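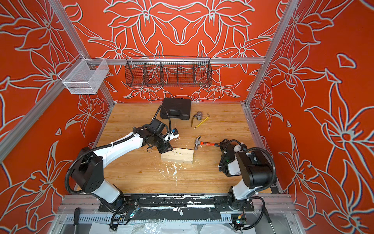 Zomley publishes bench rules for two-arm cells

Zomley has released a revised set of working rules for tabletop cells in which two arms share one work surface and handle ordinary hand tools. The rules apply to its own labs from March and are open to outside groups for comment.

The text runs to 9 pages. It requires a stop control within reach of the operator, a written list of every loose item on the table, and a check of cable slack at each wrist before power is applied. Striking tools get a separate section - the second arm must be parked or holding the workpiece before a hammer is lifted.

Two people must sign off any change to gripper force limits. Austra Ramanauskas, who edited the rules, said the draft drew on more than 700 logged sessions at the Flarkum site.

"Most of the stops we logged came from cables and small parts left on the bench," she said.

Comments go to Normunds Šimkus at Zomley. A version covering mobile bases is in preparation.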